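4. The folding tables at Graltgate

4.1 The job before the cell

Until the robot cell was put in, towels at Graltgate were folded by hand at a row of tables facing the dryers. A folder took a towel from the cart, shook it, laid it flat, checked it, folded it in thirds and then in half, and put it on one of three stacks: good, rewash, or rag. Most of the folders we spoke to had been at the laundry for longer than the supervisor had. They were paid by the hour, with a target of 900 towels a shift for a full-time folder. The target was posted on the wall but, according to both the folders and the supervisor, it had not been used to discipline anyone.

The written job description covered folding in two lines. Checking was not in it at all. During our first weeks on the floor we saw that checking took up much of a folder's attention. Folders ran a thumb along the hem as they brought the corners together, and they felt for pulled loops with the flat of the hand while smoothing the cloth. Several of them kept talking to the person at the next table through all of this and did not look down. When we asked one folder how she knew a towel was damp in the middle, she said it was heavy on one side when she picked it up.

We bring this up because the cell was specified from the job description. The integrator, Usen, was asked for a machine that would pick a towel from a table, flatten it and fold it. The question of who would feel the hems did not come up until the cell was already on the floor.

4.2 The task as the robot does it

The cell went into daily use on 2018-11-05, at one table, with the other tables left as they were. It works on one towel at a time. An attendant lays a towel on the white table. The robot closes its fingers on one edge, lifts, moves across and lets go, and it repeats this until the control software judges the fold complete. The attendant then takes the towel off and places it on a stack.

Cloth is hard for the gripper in ways that a folder would not think about. Bare fingertips slid on the terry loops or caught in them, so the technicians tried a number of coverings. The version in use during our observation had soft, fuzzy pads on the fingertips and blue tape wound over the fingers behind them (Figure 3). The wrapping creases as the fingers are used and has to be redone. Tùng Sầm, who had folded at Graltgate before training as an attendant, took over this work from the technicians in the second month. By the end of the study she was deciding on her own when a pad was worn out.

The striped towels were chosen for the trial by the laundry. The stripes helped the attendants more than anyone had planned. A fold that has gone crooked shows at once, as the stripes on the upper layer no longer run with those underneath, and attendants learned to spot this from several steps away.

Figure 3. Gripper fingers wrapped in blue tape, with gray fuzzy tips, beside a gray towel with thin white stripes on the white work table.
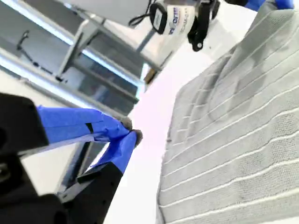 4.3 Who does what now

Over the observation period the cell folded 692 towels in its best shift. A folder working to target does more. Management at Ankrah, the company that owns the laundry, had expected this and said so to staff before the trial began. The stated aim was to relieve folders of some of the repeated reaching, and to see whether one person could look after a cell and do something else as well.

The "something else" was left open, and the attendants filled it in different ways. One kept a cart beside the cell and folded by hand while the robot worked. Another used the time to sort rewash. Sầm did neither for the first few weeks. She stood and watched the robot, and was told by a shift lead that she looked idle. She answered that she was learning when it was going to go wrong. The shift lead accepted this, though he told us later that he had found it hard to explain to the folders at the other tables, who could see her standing there.

We think her answer was accurate. In our notes from those weeks, attendants who were busy with a second task found a bad fold after it was finished. Sầm often stopped one in the middle. She described listening for the arm to slow down before a grasp, and watching how far the edge of the cloth rose when it was lifted. If it rose too far the gripper had two layers. None of these signs were in the training booklet, and the software did not report them.

The checking work moved too. With the robot doing the folding, there was no moment in which a hand passed over the whole towel. In the first month more towels came back from the packing room as rewash, and the packers complained. The laundry's answer was to ask attendants to inspect each towel as they laid it on the table. This put the checking back, but in a changed form: it was now a separate step, done standing up, with the eyes more than the hands. Attendants said it was slower and that they trusted it less. "I used to know from folding it," one said. "Now I have to go looking."

Keeping the table clean was another job that nobody had assigned. On the old tables, bits of lint and dirt went unnoticed or were swept off with a forearm in the course of folding. The cell's table is white and brightly lit, and small dark specks stand out on it. They also worried the technicians, who thought the vision system might take a larger piece for part of a towel. Attendants were asked to wipe the table every 35 towels. In practice they wiped it when they saw something on it, and some of them wiped it far more often than that.

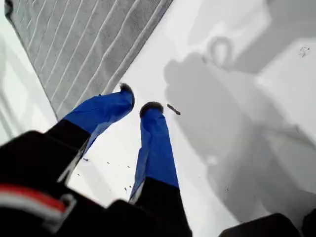
The wiping was resented out of proportion to the effort it took. Two attendants told us that it made them feel they were cleaning up after the machine, and one compared it to waiting on a table. Folders at the hand tables made jokes about it. When we raised this with Fiifi Owusu, the shift supervisor, he said he had thought of it as a minor matter of housekeeping and had not considered how it looked to the rest of the room. He later had the hand tables put on the same wiping schedule. The jokes died down, although the folders did not all keep to the schedule.

4.4 Pace and talk

At the hand tables, folders set their own pace within the shift. They worked fast in the morning when the carts came in full and slowed after lunch. The cell has one pace. It does not speed up for a full cart, and attendants could not make it wait without pressing the stop button, which entered a stoppage in the log. For the first months attendants avoided pressing it, even to go for water, because the log went to Ankrah's head office each evening. They asked a neighbor to stand in.

In April the log was changed so that an attendant could enter a pause without giving a cause. This was done at the request of the staff group, and it took one line of code. Recorded pauses went up sharply in the following weeks. Head office first read the increase as a fault in the cell. We would suggest that the earlier figures had been kept low by people covering for one another, and that the new ones were closer to how the work had been going all along.

Talk changed less than we had expected. The cell is enclosed on some sides by metal framing and clear panels, and attendants stand farther from the next table than folders do. They still talked, but they raised their voices to do it and turned away from the robot. Those who had folded together for years kept up their conversations. A new hire who started as an attendant, with no time at the hand tables first, spoke to almost no one during the shifts we observed. She was also the only attendant who relied on the booklet alone, and the only one who asked to be moved.

4.5 Skill and pay

Attendants were paid the folder's rate throughout the trial. Owusu argued for a higher rate on the grounds that they were doing folding-room work and some of the technicians' work besides. Head office replied that the cell had made the job easier. Both views can be supported from our notes. Reaching and lifting went down, and attendants reported less shoulder pain — this was the change they mentioned most often and most warmly. At the same time they had taken on inspection as a separate step, care of the pads and tape, table cleaning, and the judgment of when to step in.

The part of this that is easiest to overlook is the last. It does not leave a record. A towel that Sầm rescued halfway through a fold appears in the log as an ordinary stoppage, and counts against the cell. Over one 400-towel batch that we followed with her from start to finish, the log and our own notes agreed on the number of stops and on very little else. The log gave "operator stop" for each. Our notes give a reason in her words for nearly every one, such as a second layer picked up, a corner left under, or a pad that had started to slip. We passed these notes to the Odeo project team with her permission, and they are used in the coding scheme in Section 5.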